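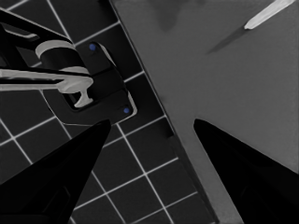

westano-rainfall

README, last touched September. Needs a tidy, will do it when the gauge season is over.

What it is

Daily rain totals from backyard gauges in the Skevcombe valley. 346 gauge-seasons, one row per gauge per day. Plus a little script that turns the raw cards into clean CSV. Text and numbers only, small enough to email.

What's in the folder

raw/ - typed up straight from the paper cards, spelling and all
clean/ - same thing after the script, use this one
gauges.csv - gauge id, type, height off the ground, rough location
notes.txt - odd stuff. read it before you email me
tidy.py - the script

Columns in clean/

gauge - short id, matches gauges.csv
day - year, month, day, with dashes
mm - rain in millimeters, one decimal
flag - blank is fine, see below
src - card or sheet

Inches were converted. If the card said inches the original number is still in raw/, didn't throw anything out.

Flags

T = trace, mm is set to 0.0. Don't count these as dry days!!
A = accumulated, somebody went on vacation and read it all at once when they got back. The mm is for the whole gap, not that day
S = snow, melted and measured. Mostly OK
Q = I don't believe it but can't prove it 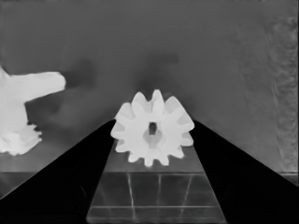 Missing days are missing, no row at all. Not zero. Had one person average the whole thing as if the gaps were zeros and the valley came out a desert. Fill them yourself if you need a full calendar, tidy.py has a switch for it (--fill) that puts in blanks.

Running it

python tidy.py raw clean

Needs Python 3 and nothing else. Takes a few seconds. It will complain about any row over 50 mm and ask you to look, that's on purpose, most of them were a slipped decimal point. The real ones are listed in notes.txt so it skips those.

Reading time

Cards say 8 am. People say 8 am. Probably anywhere between 6 and 10. The total goes on the day it was read, so a storm on the afternoon of the 3rd shows up on the 4th. If you're matching this to radar shift it back a day. Accumulated rows too, same deal, shift the end.

Known problems

- Godura gauges (the wide plastic ones) read low in wind. No correction applied
- Kontogiannis orchard has two gauges under one id for the first season, K1. Can't split them, the cards are mixed up. Leave K1 out if you care about anything under 2 mm
- locations are rounded on purpose, people's yards
- a couple of gauges got moved and kept there old id, gauges.csv has a "moved" column but its not complete
- leap day is missing from the sheet source, still looking for it

Not good for

Hourly anything. Flood design. Legal disputes over somebody's basement (yes, got asked). Long trends either, the gauge mix changes too much from year to year.

License

Free to use, say where you got it. "Westano rainfall cards" is plenty. If you fix something send me the fix.

Changes

0.4 added flag Q, pulled out a duplicate gauge
0.3 inches conversion was wrong for traces, fixed
0.2 column names now lowercase, sorry if that broke your stuff
0.1 first dump

To do

finish the moved column
snow rows, second look
type up the last box of cards, 2000 or so left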